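Umex Service Catalog
Humanoid Systems > Hands, Wrists and Cabling > Service Kits

Wevow Hand and Wrist Service Kit, Model 415

Overview

The Wevow 415 kit contains the parts and hand tools needed for scheduled care of multi-fingered hands and wrist cabling on full-size humanoid robots. It is intended for sites where the robot handles clothing, bedding and other textiles, and where lint in the finger joints is the main cause of early wear. The kit is supplied by Umex and assembled at our Skedelholm depot.

One kit covers two hands for one complete service interval. It does not include replacement finger modules, which must be ordered separately by hand side and hand generation.

Contents

Finger joint seals, full set for left and right hand
Fingertip pads, full set for left and right hand
Wrist connector plugs, 2
Cable clips for the forearm, 22
Lint brush, narrow, and lint brush, wide
Lint-free wipes
Torque driver with bits for hand and wrist screws
Wrist alignment gauge
Printed service card and logbook insert

Tools outside this list are not required for the work described below. Powered drivers must not be used on hand screws.

When to Service

The standard interval is 415 operating hours. Sites that process mostly towels, fleece or flannel should halve it. Operating hours are read from the robot's own controller and should be copied into the logbook at the start of each service. Kits opened but not used within one year should be returned to stock only if the seal packets are unbroken.

A short inspection is also required before each working day. The operator opens and closes each hand with no load, checks that all fingers reach full extension, and looks along each forearm cable for kinks. A finger that lags behind the others is to be cleaned before the robot is put to work.

Service Procedure

1. Park the robot in its support stand and switch off motor power at the main isolator. Wait 4 minutes before touching the wrist connectors.
2. Photograph the cable path along each forearm. The replacement clips must follow the same path.
3. Release the wrist plug by turning the collar. Do not pull on the cable.
4. Brush each finger joint from the knuckle toward the tip. Use the narrow brush between fingers and the wide brush on the palm.
5. Remove the old seals and pads. Wipe the seats clean and allow them to dry fully.
6. Fit the new seals dry. Grease attracts lint and is not approved for any part of the hand.
7. Fit the pads and tighten the hand screws to the value printed on the service card.
8. Replace the wrist plug if the collar shows play or the pins are marked. Otherwise refit the original and keep the new plug as a spare.
9. Refit the cable with new clips. Leave a loop at the wrist large enough for full rotation in both directions.
10. Restore power, run the hand calibration routine, and check the wrist with the alignment gauge.

A trained technician should allow almost 2 hours for both hands.

Setting Up the Work Area for Laundry Duty

The position of the robot in relation to the appliance has a direct effect on hand life. A robot placed too far from the drum reaches with a straight arm and drags its knuckles over the rim. One placed too close must fold its wrist sharply, which loads the cable at the plug. The following points apply to front-loading machines.

Open the appliance door fully before work begins and confirm that it stays open without support.
Place the basket on the floor below the door opening, within reach of both hands.
Lead the trailing cable away behind the robot, clear of its feet and of the basket.
Mark the foot positions once a satisfactory reach has been found.
Repeat the reach check after any change of wrist cable.

Ordering and Support

The kit is ordered under part number 415-HW. Orders from sites with a service contract are shipped from Skedelholm; all other orders are handled through Watkins, our distribution partner. Customers should state the hand generation, which is stamped inside the wrist cover. Kits for first-generation hands use a different seal set and were last revised in January.

Used seals and pads may be discarded with ordinary workshop waste. Wrist plugs should be returned to Umex for inspection in the packet provided.

Laundry unloading at a stacked front loader

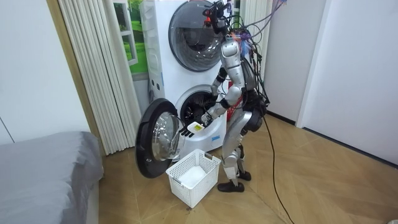
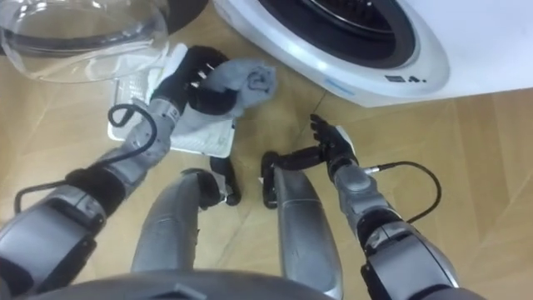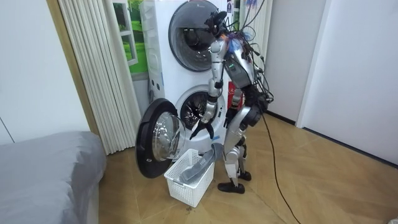 Customer Comments

Hadi Chamoun wrote that the kit had served his site well, but that the forearm clips were stiff to close by hand and that he had broken several before warming them indoors overnight. He also asked whether the wide brush could be sold separately, as it wears out long before the rest of the kit. Umex has since listed the brush as a single item under part number 415-BW.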